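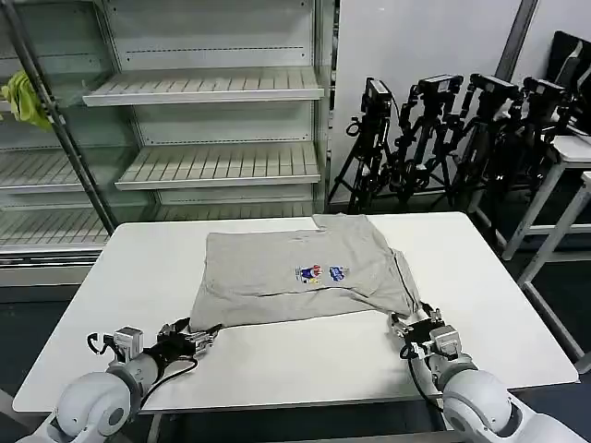 November, evening. Hard water again. The test strip from the kitchen tap gave the same dark band as last month, and the kettle needed descaling after 13 days. Wim Van Rooij says the supply at Skircombe switches to the borehole in autumn, which would fit. Detergent dose raised from 2 caps to 3 for cottons. Light gray shows residue less than navy does, so a T-shirt like the one on the white table, with the two little cartoon figures on the chest, is a poor test piece. I will use the navy towels.

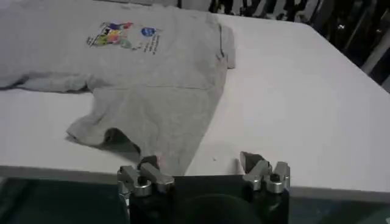

Spin speed left alone. Drum filter cleared — lint, one button. Yuxi Su lent me her hardness kit, the drop type, and it took 82 drops across the whole set of samples. I make the softener cartridge roughly half spent. Ask Shengli Tang for the part number before ordering.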